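4.2 Why people keep the cushions they keep

The second strand of our interviews gave us the most pleasure to analyse, and we think it deserves more room than soft furnishings usually get in the housing literature. We had asked residents of Hultthorpe to talk us through the colours and patterns in their living rooms, expecting short answers. Instead we got family histories, arguments about curtains, and one wonderful twenty-minute account of a tartan blanket that had crossed an ocean twice!

Of the 240 households that returned the survey, 7 were chosen for long interviews, and each was visited in two seasons. Between them they gave us 455 separate remarks about colour or pattern, which both authors coded by hand (see Section 3.3 for the coding guide, and the Appendix for the cases where we disagreed). The most common theme by far was what we call anchoring. A person moves into a rented flat with walls they can't paint and a carpet they didn't choose, and one small patterned thing becomes the fixed point that everything else has to get along with. Cushions did this work more often than rugs or pictures. They are cheap, they move house in a garbage bag, and they can be put away when the in-laws visit.

Stripes came up again and again. Earlier writing on home decoration tends to treat the stripe as a neutral choice, something people settle on when they can't decide. Our residents didn't talk about it that way at all. They had strong feelings about the width of the bands, about which way they should run, and above all about contrast. Black and white was described as "clean," "a bit bossy," "like a good shirt" and, by a retired bus driver who had clearly given the matter some thought, "the only pattern that doesn't get tired of you." Several people said they had bought a high-contrast cushion first and only afterwards gone looking for something bright to set beside it. Orange and mustard were the favourites for this second purchase, with a deep teal some way behind.

We were delighted by how well this order held up on the November visits. Throws had been swapped for heavier ones and lamps had been moved closer to chairs, but the striped pieces were still out in every home that had them in summer. Figure 3 gives a small instance of the pairing, with black-and-white stripes and a little orange fabric.

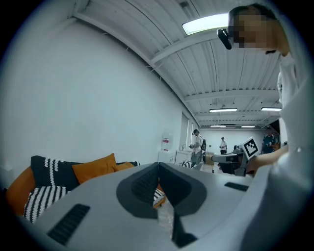 Figure 3. Striped cushion in black and white, with orange fabric.

Dede Aryee, reading an early draft of this section, objected that we had made contrast do too much of the explaining, and that in her view price and what the local shops happened to stock would account for a good part of the pattern. It is a fair point, and we went back to the transcripts with it in mind. Residents who bought second-hand had a much wider choice than those who bought new, yet they talked about stripes in nearly the same words. That makes us reluctant to put it all down to supply, although we didn't record prices and can't rule it out. Section 4.3 takes up the question again with curtains, where cost mattered a great deal more.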